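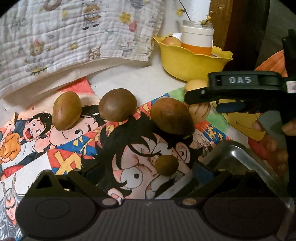

Muslin Blankets: Common Questions

Is muslin really softer after every wash?
Up to a point. Ours changed over the first 4 washes, then stopped. Sellers like Grikix make it sound endless.

Do I need the special detergent?
I doubt it. Vukumley sells one for almost double the price of plain liquid, and I couldn't tell the towels apart – or smell a difference.

Are six layers warmer than two?
Warmer, yes. Three times warmer, as some shops hint? I'd want to see the test.

Will the print fade?
Probably, if you dry it in full sun. "Fade-proof" is a word on a label.

What about "organic"?
Ask which certificate and who issued it. If the shop can't say, treat it as regular cotton and pay accordingly.

Can I iron it?
You can, but the crinkle goes flat until the next wash.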